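Endo KS-4 Kitchen Scale: Review After a Month of Baking

The Endo KS-4 is a flat digital scale aimed at home bakers. It has a glass top, a backlit display on the front edge, and four buttons: power, tare, unit, and hold. I bought it at retail to replace a Skamov spring scale that had drifted out of true. This review covers accuracy, response time, tare behavior, power, and cleaning.

Setup

The box contains the scale, two AAA batteries, and a folded sheet of instructions in small type. The battery door is on the underside and takes a coin to open. Out of the box the unit was set to ounces. Holding the unit button for a few seconds moves it to grams, and the setting survives a power-off. It does not survive a battery change.

The feet are soft rubber and are not adjustable. On my counter the scale sat flat. On a wooden board with a slight warp it rocked, and the reading changed by a few grams depending on which corner was loaded.

Accuracy

I checked it against a 200 g calibration weight. At the center of the plate it read 200 every time. At the front left corner it read 199, and at the back right corner 201. For bread and cookies this does not matter. For yeast or baking soda in small amounts it might, and there the second issue appears: the scale is slow to register light additions. Sprinkle in salt a pinch at a time and the display stays at zero, then jumps to 3. The fix is to put the bowl on first, without pressing tare, and watch the total climb. With a load already on the plate, small additions register as they should.

My test recipe was a plain oat cookie: 95 g brown sugar, butter, one egg, rolled oats, flour, and a little cinnamon. I made it several times in October, weighing each batch on the Endo and then checking the finished dough on an Ibarra bench scale that I trust. The largest total dough weight was 794 g on the Endo. The Ibarra gave 796 for the same dough in the same bowl. A gap that small is well inside what a cookie recipe will forgive.

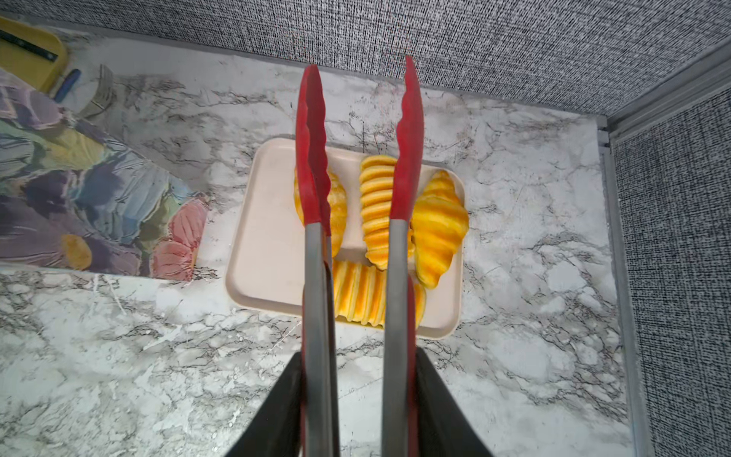
Asmaa Amrani

Response Time and Tare

A stable reading takes a little over a second. Pouring flour quickly from the bag will overshoot, as the display lags behind the pour. Stop short of the target, wait, and finish with a spoon.

Tare works across the full range and can be pressed as many times as needed. The negative reading after you remove a tared bowl is shown correctly, so you can weigh out of a container as well as into one. I use this for honey: put the jar on the plate, press tare, spoon out what you need, and read the minus figure. No sticky measuring cup.

The hold button freezes the last reading for ten seconds. It is meant for large bowls that cover the display. In practice I found it easier to set a small upturned cake tin on the plate, tare it, and put the bowl on top. The display is too close to the plate, and this is the main design fault. A Romport scale I used before had a pull-out display, and I missed it.

Power

Auto-off comes at two minutes and can't be changed. If you tare a bowl, go off to melt butter, and come back late, the tare is gone and you have to work out the running total by hand. Write the weights down as you go. Tapping the plate resets the timer only if the tap is hard enough to register.

The original batteries are still going after a month of near-daily use. The low battery warning has not come on yet, so I can't say how much notice it gives.

Cleaning

The glass wipes clean with a damp cloth. The buttons sit under a membrane and collect nothing. The seam between the glass and the body is another matter. Flour gets in and turns to paste if the cloth is too wet. A dry pastry brush clears most of it. The scale is not waterproof and should not go under the tap.

Who It Suits

Anyone baking cookies, muffins, or loaf cakes in ordinary amounts will be well served. The plate is wide enough for a large mixing bowl, and the readings repeat. If you mix big batches of bread dough in a wide bowl, look for something with a separate display. If you weigh spices or yeast by the gram, buy a pocket scale for that and use this one for the rest.

Pros: repeatable readings, unlimited tare, true negative display, easy to wipe.

Cons: display hidden by wide bowls, fixed two-minute auto-off, slow on very small amounts, flour in the seam.

Rating: 4 out of 5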